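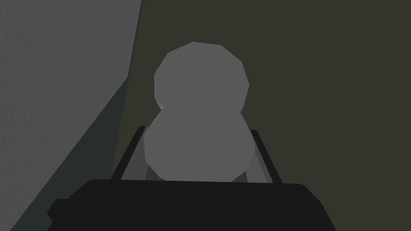
*Sim, left gripper, two-lobed gray part held by the wide end.*

February, after lunch. Kenneth Rutherford came over from the Stulham floor and stayed the whole afternoon, which I was so glad of. He has spent 27 years opening and shutting the cabinets on the Elero line, and he had more to say about grip than our last 700 runs put together!

Door work is what people over there ask me about most, usually with a worried look. Griffiths has promised that the seven folks on that shift will move to inspection and setup, with training first, and I do hope they keep to it. Kenneth watched the view with the fingers open on either side of the faceted knob and said he'd come at it a little lower, and hook behind the front disc where the neck is slimmer. His wrists have been asking for that for years, bless him.

To do: try his approach angle in the Gundier setup, and ask him back (with the rest of the shift, if they'll come).
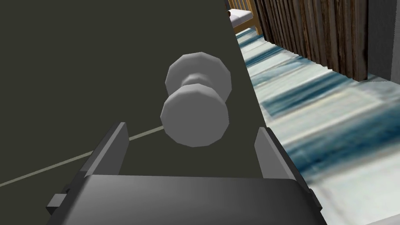
Training hours still need settling. Kenneth would like them in the morning, before everyone is tired, and I'd like the crew to start right here in the sim, where a bump costs us only a reset. A tight spot like this one, with the dark panel's edge so close beside the right finger, would make a fine first lesson. I'll write to Griffiths tonight.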